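Teaching a Sorting Task by Remote Control
Student project report, Durnmont Robotics Lab

Our supervisor's claim was that anyone could teach the arm to sort small parts by steering it remotely. We had doubts, and still have most of them.

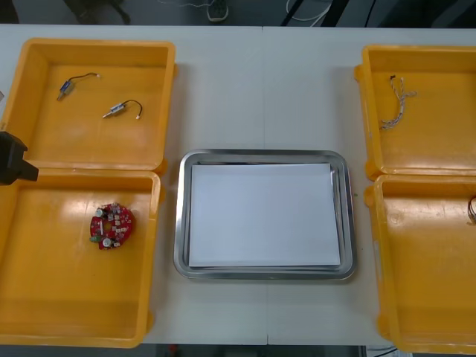
Views from the wrist camera:
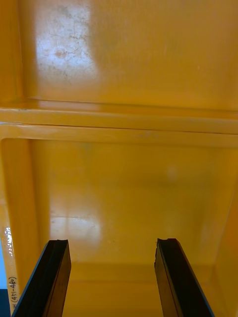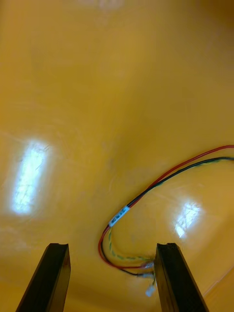

We recorded 32 demonstrations and threw out 17. Most of the rejects were operator hesitation – the arm hovers while the person makes up their mind, and the policy learns to hover too. Glare on yellow plastic worries us more. The Layug software has no setting for it, and its manual suggests "more data." Perhaps. We would want to see 900 runs before believing that.

Ultlow sorting group, Durnmont | Contact | Back to top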